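# Breline tabletop cell: FAQ on the early-close fault

Applies to the simulated cell only. The physical arm at Stivthorpe runs older firmware and is covered separately.

## What is the fault?

On some pick attempts the gripper gets the close command before the arm has reached its grasp height. The fingers shut on air, the arm lifts, and the run is logged as a completed pick. We found it in November, when the pick log and the object positions at end of run stopped agreeing.
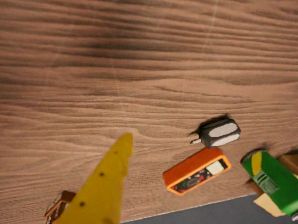

The log takes its result from the finger command and never reads back the finger gap. A missed pick and a good pick therefore look the same in the summary table.

## How often does it happen?

In the last full batch of 3000 attempts, 409 were logged as picks with the target still on the table. Small targets are over-represented.

## What causes it?

The motion planner and the gripper controller keep separate clocks. After a scene reset the gripper clock starts 145 ms ahead, so the close command goes out early. A slow approach hides the error. A fast one does not.
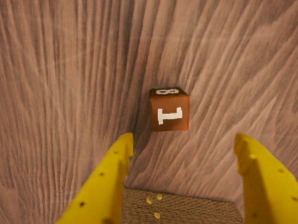 Wrist camera frames carry the planner clock. Compare the last frame before the close command with the gripper log, and the offset can be read off directly. The Mavromatis viewer does this if both files are loaded together.

## Is there a workaround?

Set `settle_steps` to 20 in the cell config and restart the simulator. A scene reset alone does not reload the value. Cycle time goes up slightly.

## Do I need to discard old runs?

Keep them, but rerun the scoring script with `--check-gap`. Runs recorded before the Zunham scene pack was merged have no gap data and should not be used for success rates. 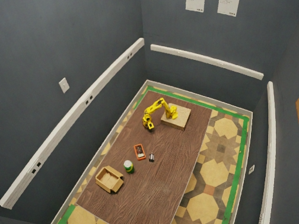 ## Could the same fault damage a real gripper?

The early close itself is low risk, as the fingers meet with nothing between them. The greater risk is the descent that follows: closed fingers may be driven into the top of the target. Do not copy the simulated config to hardware until the clock fix is released.

## Where do I report a new case?

Open a ticket under `cell/gripper` and attach the planner log, the gripper log and the scene seed. Tickets without a seed will be returned.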